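Plaketa Quarterly > Residence News > Shared Kitchens

News | Dining | Facilities | Notices | Past Issues

Small Kitchen at Gurnlow House Opens for Resident Use

The Office of Residence Services is pleased to announce that the small kitchen on the ground floor of Gurnlow House is open to all residents of Gurnlow and Cheon. Residents of both buildings requested a second place to prepare simple meals, and the room was included in the January schedule of improvements. The work was carried out within a budget of $4,000, which covered the electric stove, the counters, the repainting of the cabinets and the first supply of cookware. An additional $600 was set aside for dishes and replacement items during the academic year.

The kitchen is intended for one or two people cooking at a time. Group meals should continue to be held in the main kitchen at Cheon, where there is seating and a larger sink. Residents may reserve the small kitchen in periods of up to 2 hours using the sheet beside the door. A reservation includes the time needed to wash and put away what has been used.

The stove

The stove is electric, with coil burners and an oven. Coil burners stay hot for some time after they are turned off, and the color of the coil is not a reliable guide to its temperature. Residents who have previously cooked only on gas should allow additional time for a burner to heat and to cool.

The controls are on the front panel. Before leaving the room, please check each knob in turn, including the one set apart at the left. Long pan handles should be kept clear of the front of the stove, where a sleeve may catch them. The oven door is to be kept closed when the oven is not in use, and dish towels should not be hung on its handle while any part of the stove is on.

Cookware

The cookware has been kept to a small number of pieces that residents reported using most often. The blue kettle is for water only. Tea, soup and instant noodles are to be prepared in a cup or a pot. Cast iron should be wiped out while still slightly warm, washed without soaking, and dried fully before it is put away. Any pan found with rust on it should be reported to the front desk so that it can be cleaned and seasoned again.

Cookware may be left on the stove only when all burners are off and the pieces are clean. Kettles should be emptied at the end of the day.

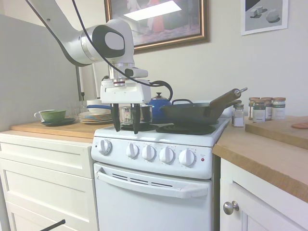
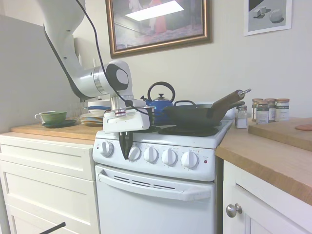 The small kitchen at Gurnlow House, with the electric stove, the blue kettle and the plates kept on the left-hand counter.

Counters and dishes

The counter to the left of the stove has been designated for dishes. Plates are to be stacked there after drying, and bowls, cups and saucers returned to the same counter. Drinking glasses should be placed toward the wall. The two drawers beneath this counter are for shared utensils and clean towels, and personal belongings should not be stored in them.

The counter to the right is for food preparation. Its surface is wood and will mark if it is used for cutting, so a board must be used at all times. Hot pans should not be set directly on either counter. Spills, particularly of oil, vinegar or coffee, should be wiped up promptly with a damp cloth and the surface then dried. The counters will be oiled between terms, and the kitchen will be closed for one day on each occasion.

Salt and a small selection of spices are provided for general use. Each container should be closed tightly and returned to its place with the label facing forward. Residents are asked not to refill a jar with a different spice, even where the two are similar in appearance. Other ingredients should be kept in the resident's own room or in a labeled box in the Cheon pantry.

Cleaning and supplies

Routine cleaning of the floor and the outside of the cabinets takes place every Friday morning. The stove top, counters and dishes remain the responsibility of the resident who has used them. Burners must be cool before cleaning begins, and water should not be poured onto the cooktop.

The annual allowance for soap, sponges and towels is $300. Requests for supplies may be left at the front desk in either building. Broken dishes should be wrapped in newspaper, placed in the box marked for that purpose and reported, so that a replacement can be ordered. There is no charge for accidental breakage.

Suggestions for additional cookware will be reviewed before the next order is placed with Cimutora Kitchen Supply. Lids, measuring cups and a second cutting board have already been requested.

Comments (4)

2nd floor Cheon: Thank you for this. Could the sign-up sheet also be posted at Cheon? It is a long walk to find out the kitchen is taken.

Residence Services: A copy will be placed at the Cheon front desk each morning.

teaandtoast: Please, please empty the kettle. I found yesterday's water in it twice this week.

Gurnlow resident: Would it be possible to add a colander to the order? I have been draining pasta with a plate.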